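Short Shelves, Small Jars

The slatted bamboo shelf has become a default purchase for anyone storing small containers at home. It ships flat, goes together with one hex key, and weighs little enough to move with one hand. It is also used badly in most of the kitchens and craft rooms we looked at in March, and the errors tend to be the same ones.

Start with the slats. A solid board gives a jar full contact across its base. A slatted tier gives it partial contact, and the amount depends on where the jar lands. On the Cadard three-tier unit we measured, the gap between slats was 8 mm. A wide-bottomed jar bridges that without trouble. A narrow spice tube can settle with its rim over a gap and lean. Turning it does nothing; it has to move sideways until the base sits across two slats.

Load is seldom the problem. Fasteners loosen before bamboo fails, and the usual culprit is the bolt joining the tier to the ladder-style side. Lindberg recommends retightening after 30 days. Owners who skip this step get a slow sideways sway, which they tend to blame on the floor.

Height matters more. Tiers are normally spaced for the tallest thing the maker imagined, so short jars waste most of the opening. Two habits help: put the jars used daily on the top tier, where nothing overhead blocks the lid, and keep the low, wide ones in the middle, set to one side so that a hand can get in past them. 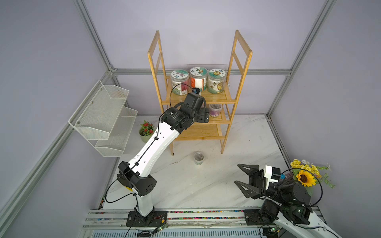 Clear plastic wins over glass on any open shelf, according to one reader, Song, who wrote in after our March note on pantry labels. The argument was weight. A full glass jar on a top tier raises the center of gravity, and a light bamboo frame has little mass of its own to counter it. Song keeps glass at floor level and plastic above, and labels the lids as well as the sides, so that the lower tiers can be read from a standing position.

We agree on the weight and have doubts about the lids. Lids get swapped during washing. A label on the body of the jar stays with the contents, and a printed lid is best treated as decoration unless every jar in the set is a different size.

A back stop is worth adding. Most units of this type are open at the rear, and a jar pushed from the front will travel until something stops it. A sheet of clear acrylic leaned at the back of a tier does the job and lets light through. Stirkard sells one cut to length, 4 mm thick, with polished edges. An offcut from a plastics supplier works as well, provided the edges are sanded.

Cleaning is simple. Wipe along the slats with a barely damp cloth, then dry them the same way — standing water in the gaps darkens the bamboo at the ends first. Oil is optional. Our test unit got one thin coat of mineral oil and needed a night before the jars went back on.

The Cadard unit stands 67 cm tall and fits under a standard counter with room to spare.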